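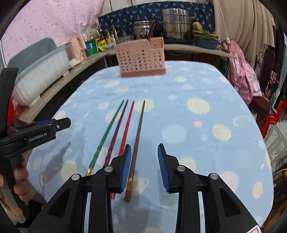
Workshop notebook / Finishes and glues

2020-05-13

Back on the lacquer problem. I've been putting this off since March, when the first lot of test sticks came out of the curing box with that horrible orange-peel skin on them, and I told myself I'd write it all up properly "next week". Well.

Where we'd got to: the Hatdale maple blanks take the first coat beautifully and then sulk on the second. It beads along the grain, you get little dry islands, and by the third coat you're sanding back more than you're putting on. Rosalba reckoned it was the sealer. I reckoned it was the humidity in the box. We were both a bit right (she was more right, and I'm writing that down so she can find it later).

So this morning I pulled a fresh set of blanks, batch 1252, and split them into two lots. Half got the old Brosta sealer straight from the tin, the other half got it thinned and wiped instead of brushed. Same rag cloth, same bench, same grumpy operator. Left them on the rack while I cleaned out the spray corner, which needed it badly — there was a layer of overspray on the light switch you could have signed your name in.

The thinned lot is miles better! No beading at all on the second coat. The colour goes on a touch lighter, so the dark red will probably want an extra pass, but I can live with that. The brushed lot did exactly what it did in March, islands and all, so at least it's a consistent sort of misery.

Humidity: box was reading high again when I opened up. I shifted the water tray to the bottom shelf and propped the vent with a bit of dowel, and it settled down by lunch. The dowel is NOT a permanent fix. Please don't throw it out though.

Coloured finishes. The green is good, I wouldn't touch it. The bright red is good on a flat face and a bit thin on any edge, same as ever, and I suspect it's me rushing. Maroon I'm still not sure about. It looks nearly black under the bench lamp and then goes properly wine-coloured by the window, and I can't decide if that's lovely or annoying. Gold bands: the leaf size from D'Amico grabs too fast in this weather. You lay it down and it's stuck before you've got it straight. Next go I'll do it first thing, before the shed warms up, and use the narrow brush.

Glue. Ran out of the Jodent two-part halfway through mending the clamp handle, typical. The leftover hardener had gone to toffee in the tube, so whoever's been leaving the cap off (me) should stop. I've put it on the order with more 400 grit. The part number on the old box is 3026, in case the catalogue has shuffled everything again.

Had a long yarn on the phone with Rosalba after lunch about whether we're even meant to be sealing the tips. Her view is to leave the last bit bare wood and oil it, the way her teacher did, so they grip noodles and don't get slippery. Mine is that bare tips go grey and furry after a month of washing up. We're going to do 3 pairs each way, use them at home every night and compare. I'm having dumplings for the trial, purely for scientific reasons.

Still to do:
- second lot of thinned sealer on scrap, wiped both directions
- sand back the brushed blanks and save what I can
- new gasket for the curing box door
- ask Hatdale if the next maple can be cut a bit drier
- label the tins, all of them, in pen that doesn't rub off

Rack stays shut for 7 days from today. If you need the drying shelf, ring me first and I'll shuffle things about.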